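Why Does Your Voice Bounce Back?
By Citlali Cuevas

Shout "hello!" at a big cliff and, a moment later, the cliff says "hello!" right back. Wow! That is an echo, and it is made of your very own voice.

Sound travels through the air in waves, a bit like ripples on a pond (only much, much faster). In one second, sound can zip nearly 1,144 feet! When the waves hit something hard and smooth, they bounce off like a rubber ball.

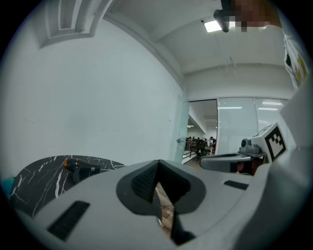
A brown wood floor shows through the narrow gap.

Hard floors are great at bouncing sound. Soft things, like rugs, pillows and your winter coat, soak it up instead. Try clapping in an empty hallway, then clap inside a closet full of clothes. What a difference!

So why don't you hear an echo in your bedroom? The walls are too close! The sound gets back so fast that your ears mix it up with the first one. Stand 200 feet from a big brick wall, though, and you may hear your clap twice.

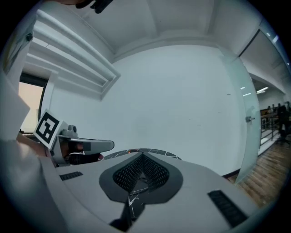

Bats are the echo champions. They squeak as they fly and listen for the echoes, and that's how they catch tiny moths in the dark! Dolphins do it too, with clicks underwater.

Now go find a good wall and make some noise!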